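Automation and the Second Floor at Rerside 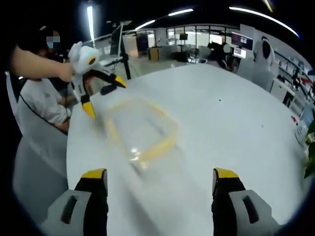
Since November, 14 members of the packing group have divided their week between the line and the second floor, where the handling tasks intended for automation are first carried out by people. The change in duties has been considerable. An employee who formerly packed 200 units in a shift now spends the same hours at a white table, seated, holding a gripper with yellow-tipped fingers and repeating one movement over a plastic tray. Productivity in the old sense no longer applies, and supervisors have had to set the rate sheets aside.

My colleague Nuno Calado has asked that grading be settled before the Illurow line is converted. I support that request. At present the work is paid at the packing rate, although it requires a training period of 10 days and a degree of patience that the packing rate was never meant to cover.

Breaks have been moved to every 65 minutes after several staff reported sore wrists. Sunday shifts remain on the former schedule for the time being.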